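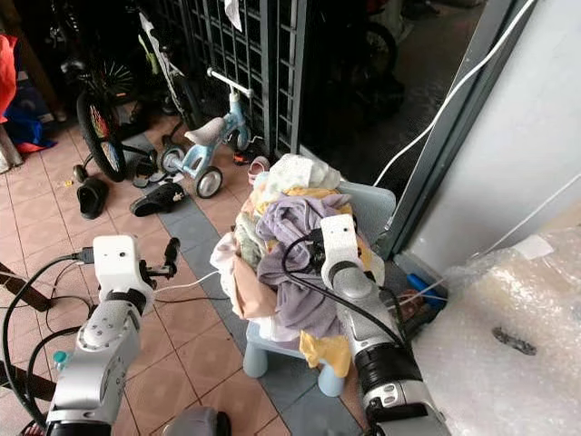
4.2 Picking from a heap

Garments in a heap are harder than garments laid flat. Edges hide, layers stick together, and a grasp that looks fine from the head view often takes two items at once. We collected 147 two-arm episodes for this task, split over the Verville and Fluvley sites, and held out 27 for testing. Same controller as in 4.1, no retuning.

Figure 3. Two-arm clothes picking, head view. Both arms work over a pile of mixed garments on a small plastic stool, in a cluttered tiled space with bicycles behind. The right gripper is pressed into the middle of the pile.

Clutter was left as found. No backdrop, no floor clearing. In Figure 3 the shoes, bikes and grille all stay in view, and the policy gets the full picture with no crop and no mask. The Carrasco baseline does crop to the work area, so it was trained on its own cropped copy of the same episodes.

Each test trial ran for 60 seconds at most. A trial counts as a success if exactly one garment is lifted clear of the pile and the rest stays on its support. Double grasps count as failures even when the second item drops off later. This is stricter then the rule used in Damberg, so the numbers should not be compared directly.

Our policy failed on 9 of the 27 test trials. Most of these were double grasps, mainly thin fabric folded under a thicker piece. A few were stalls, both arms hovering and neither one commiting. Adding the wrist views helped with stalls, not much with double grasps. Probably a touch signal is needed there; left for future work.

One more note on arm choice. We do not assign roles. Either arm may grasp first, and the other holds or waits. Fixing the roles by hand made training faster but gave worse results on piles leaning to one side, see 4.3.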